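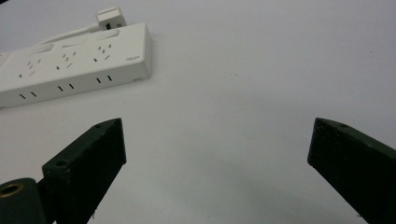 Greiferbacken über dem Arbeitstisch, links oben die weiße Steckdosenleiste

Handgreifer für Demonstrationsdaten: Was gehört in die Budgetplanung?

Korkor Ankrah
21 April 2025

Wir wollen bis Juli einen Messplatz einrichten, an dem mit handgeführten Zweibackengreifern einfache Handgriffe an Elektrokleinteilen aufgezeichnet werden (Stecker aufnehmen, Leiste verschieben, Kabel ablegen). Der bewilligte Rahmen liegt bei 3000 Euro für 2 Greifer inklusive Zubehör. Ein Roboterarm ist in diesem Haushaltsjahr nicht vorgesehen, soll aber später dieselben Backen bekommen.

Mir liegt ein Angebot von Gamen vor, Backen als Druckteile, verschraubt. Unklar ist mir, was an Verschleißteilen einzuplanen ist und ob sich ein eigener Drucker lohnt. Tischplatte: weiß, matt, vorhanden.

Natanael Brito

Eigener Drucker lohnt sich bei dieser Stückzahl nicht, sofern im Haus irgendwo einer steht. Druckdaten der Backen im Angebot ausdrücklich mit anfordern, sonst bestellt man jedes Ersatzpaar beim Lieferanten. Wir haben das bei Jakubowski versäumt und für ein einzelnes Paar 127 Euro netto bezahlt, Lieferzeit 21 Tage.

Als Positionen würde ich ansetzen:

Greifer mit Kamera und Halterung
Ersatzbacken, mindestens ein Paar je Greifer
Schrauben und Gewindeeinsätze
Speicherkarten, Datenträger für die Sicherung
Beleuchtung
Prüfobjekte

Die Beleuchtung wird gern vergessen. Weiße Objekte auf weißer Platte ergeben wenig Kontrast, eine weiße Steckdosenleiste wirft da nur einen schwachen Schatten. Entweder eine zweite, dunklere Auflage beschaffen oder eine seitliche Leuchte. Die Auflage ist billiger.

Zum späteren Arm: Flanschbild vorher klären. Ein Adapter ist kein großer Posten, muss aber als eigene Zeile im Antrag stehen — nachträglich bekommt man ihn bei uns nicht durch.

Stastow

Würde ich mieten. Forbridge macht das monatsweise, Preise auf Anfrage.

Korkor Ankrah

Danke. Druckdaten und Flanschmaße habe ich bei Gamen angefragt. Miete scheidet aus, die Mittel sind investiv gebunden. Bei den Prüfobjekten: neu kaufen oder Bestand nehmen?

Natanael Brito

Bestand, soweit er noch lieferbar ist. Von jedem Typ ein zweites Exemplar zurücklegen und Artikelnummer notieren. Steckertypen mischen, die Köpfe unterscheiden sich in der Griffbreite stärker als man annimmt, und danach richtet sich der nötige Öffnungsweg der Backen. Den würde ich vor der Bestellung am größten Objekt nachmessen.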